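The bank would like to know what kind of club we are

I opened the letter standing up, which was a mistake, because it ran to 7 pages and my knees are not what they were.
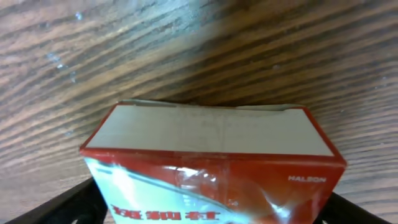

It came from Vidmar, the bank that has held the Duvstead Target Club's checking account for longer than I've been a member. Vidmar has been "reviewing its relationships with organizations in certain sectors." We are in a certain sector. I'd always thought our sector was retirees with earmuffs, but apparently there's a code for it, and the code has come up for review.

Some background for those of you who come here for the tomato posts. The club has a range out on Brustalden Road, a shed with a woodstove, and $972 in the bank as of May. We shoot paper, with .22s mostly. Twice a year we have a potluck. We have never, to my knowledge, had a political opinion that survived the dessert table, and we've had members on both sides of every ballot question I can remember, including the one about the sewer.

None of that fits on the form. The form wants to know our annual international wire volume. It wants to know whether we manufacture. It has a box for "beneficial owners," and I spent one whole evening wondering whether I am one. I wrote "members" and it felt like a confession.

I called the number on page two. A very pleasant person told me that no decision had been made, that there was no policy against clubs like ours, and that if the form wasn't back in thirty days the account would be closed. I asked whether the state had told the bank to do this. She said she couldn't speak to that. I asked who could. She gave me the number I had just called.

Now, I've read the op-eds, and I can argue this one from either chair. A bank is a private business and should be able to pick its customers. I also notice that when a regulator clears his throat in the state capital, banks tend to hear an entire speech. If the legislature wants to make life harder for gun clubs, it can hold a vote and put names next to it, and then I can write my cranky letters to the right addresses. What I can't do is write a cranky letter to a throat being cleared.

My brother-in-law thinks I've got this backward. He says banks have been dropping people for years, check cashers and bail bondsmen and women who sell things he won't name in front of my sister, and I didn't write a blog post about any of them. He's right. I didn't. I was probably writing about tomatoes.

Then there's the insurance. Our liability policy is through Kudance, and the renewal quote was $998, up enough that you'll have spotted the trouble if you look back at what's in the account. I asked if the increase had anything to do with the politics of the thing. The agent said it was the woodstove. I believe him. I've seen the woodstove.

Still, it puts you in a mood. You start seeing meaning in every envelope. The electric co-op sent a notice about tree trimming and I read it twice for subtext.

I filled in the form. Under "purpose of organization" I wrote "recreation," and then, in the extra space, "and pie." I copied everything at the library, where the machine charges by the page and ate one of my quarters, and mailed it certified. There's a credit union over in the next county that says it would be glad to have us, though it closes at 3:30 in the afternoon and wants 2 officers to show up in person with identification. We have two officers. They haven't spoken since the gravel business.

So that's the next job, I suppose. One of them likes rhubarb and the other one has a truck, and the gravel is still sitting there by the gate. I'll post again when Vidmar writes back. The tomatoes are in, by the way, and something is eating the basil.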